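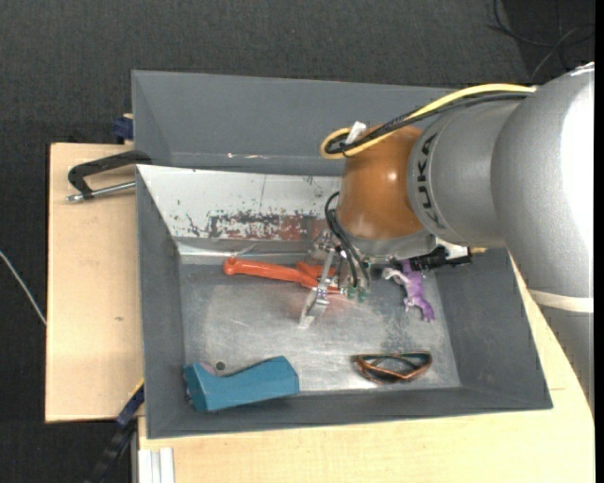

flatpan_user

How do I clean cloudy wear marks off the metal floor of a storage bin without making the scratches worse?

I use a gray rectangular bin with a bare metal floor for loose hand tools and plastic kitchen utensils. The floor has gone cloudy in patches and has a lot of fine scratches. I don't need a mirror finish. I want to get the haze off, know whether the scratches matter, and decide if a liner is worth fitting. The bin sits on wood over carpet, so I can't flood it where it stands. The seller's listing (Dustari, model 252) says "metal base" and nothing else about the material.

Posted 2021-08-11

oxide_and_alum

Wash it with warm water and a few drops of dish soap on a microfiber cloth, rinse with a second damp cloth, and dry it at once. Do this before you try any polish. A large part of what looks like wear on a bare metal floor is transferred material: plastic rubbed off utensils, oil from hands, and fine metal dust from tools sliding over it. Haze that comes off on the cloth was never in the metal.

Since you can't flood it, wring the cloth until it no longer drips and work one quarter of the floor at a time. Pay attention to the corners, where the floor meets the walls. Water sitting in that seam will do more damage over a year than the tools will.

If haze remains after washing, identify the metal before choosing anything stronger.

Magnet sticks firmly: plain steel, galvanized steel, or one of the magnetic stainless grades. A spangled, crystal-like pattern points to galvanizing. Do not use vinegar or any acid cleaner on it. Acid takes the zinc off.

Magnet does not stick or barely pulls: aluminum or a 300-series stainless. Aluminum is noticeably light for its size and leaves a dark gray smear on a white cloth when you rub it with metal polish. Stainless leaves much less.

Plastic scuffs usually lift with isopropyl alcohol. Put it on the cloth, keep it off painted or plastic walls until you have tested a spot, and open a window. Avoid acetone if the bin has any plastic in it.

For aluminum, keep away from oven cleaner, lye, and dishwasher tablets. They darken it and the result is harder to remove than the haze you started with. For stainless, avoid chlorine bleach and ordinary steel wool. Steel wool leaves iron particles behind and those rust.

On the scratches: fine ones in bare aluminum or stainless are cosmetic. The surface oxide reforms by itself. In galvanized or plated sheet they matter once they reach the base steel, and you will see brown spots when that happens. Wipe such spots dry, brush off the rust, and touch them up with a cold galvanizing compound.

Brovdale_benchtop

Everything above is fine but you are going to a lot of trouble for a bin floor. I sanded mine. Non-woven gray pad, dry, straight strokes along the long side, ten minutes. The cloudy patches disappear because the entire floor becomes equally dull. Circular strokes are what make it look bad, the light catches them from every side.

If the pad is too slow use 600 grit wet-or-dry paper on a flat block. Wear a dust mask. Vacuum after, then wipe. Don't do this on galvanized.

I would not bother polishing. Polished sheet shows the next scratch on the first day — a brushed floor hides it for a long time.

drawerdepth

I'll take the liner part, which the other two answers left out.

A liner is worth fitting if any of these apply: you keep metal tools with sharp corners in the bin, you want less noise, or you dislike small items sliding to one end when the bin is moved. It is not worth fitting if you need to wipe the floor daily or if wet things go in. Moisture trapped under a liner will stain aluminum and rust plain steel, and you won't see it until you lift the sheet.

Materials I have used:

Ribbed EVA drawer liner. Cheap, cuts with scissors, lies flat after a day. Light utensils are fine on it. Screwdriver tips go through it.

Closed-cell polyethylene foam. Better for tools. Does not absorb water or oil. Mine came from a 50 inch roll, and one roll will do several bins, so ask someone to split it with you.

Rubber mat. Heaviest and most durable. Some rubber marks plastic that rests on it for months, mainly white or pale plastic. I would keep it away from kitchen items for that reason and for the smell.

Cork. Looks good, sheds crumbs, holds oil. I took mine out.

Felt. Quiet, but it collects metal filings and then works as an abrasive against whatever you put on it.

Avoid soft PVC mesh, the kind sold for shelves. It sticks to some plastics and leaves a grid pattern on them. I had it bond to a spatula handle during one warm August and the pattern never came off.

To cut the sheet, measure the floor and not the rim. Many bins taper, so the opening is larger than the base. Make a template from newspaper first, and trim it until it drops in without curling at the walls. Cut the liner slightly smaller than the template and leave the corners round. Don't glue it. Two short strips of removable tape are enough if it shifts.

The ready-cut liners from Jaltov cost 28 dollars where I am and were too long for my bin by the width of a finger. I ended up trimming them anyway.

One more point on your setup. With wood under the bin, put the liner in only after both the bin and the boards are fully dry. Tilt the bin against a wall overnight after washing and check the underside in the morning, especially along any folded seam.

flatpan_user

Thanks. Magnet does not stick and the polish test left a dark smear, so I am calling it aluminum. Soap and water took off more than I expected, mainly near the back. Alcohol removed two red streaks from plastic handles. The remaining haze is in the metal and I will try the gray pad with straight strokes before I cut any foam.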